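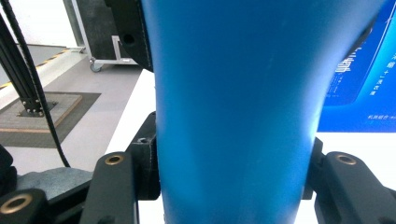 Most towns throw away far more usable household stuff than they need to, and ours is one of them. The Urville transfer station takes in furniture, lamps, dishes and toys six days a week, and nearly all of it goes into the same pit. A lot of it has nothing wrong with it. Take something like a blue vase with a few light scuffs on it. Scuffs don't stop a thing from holding flowers or pens, but at the transfer station it gets the same treatment as a broken chair.

I think the town should open a swap shed, and I think it should do it next year.

Rocha, the next town over, has had one since July. It is a plain building next to the recycling bins, open on Saturdays and one evening a week. You leave what you don't want and take what you do. There is no charge either way. Items that sit for 40 days get thrown out, so the place doesn't fill up. The town spent $2,000 on shelves and a ramp and already owned the building.

The main objection I hear is that people will dump junk there. Some will. Rocha has an attendant at the door who turns away mattresses, car seats and anything with a cord that has been cut. Urville already pays an attendant to stand at the gate and check stickers, and the old salt shed is 20 steps from where he stands.

The other objection is that we have stores for this. We have one, and it stopped taking housewares in the spring. You can sell things online if you have the time to take pictures and wait for buyers who don't show up. Most people cleaning out a parent's house do not have that kind of time.

I would also limit dealers. Rocha didn't at first, and the same vans came every Saturday at opening. Now there is a limit of five items per visit, and I would start with that rule here.

The select board takes up the budget again in January. The shed isn't on the agenda yet. Residents can ask for it by writing to the town clerk, and I already have.

Tuesday, December 24, 2019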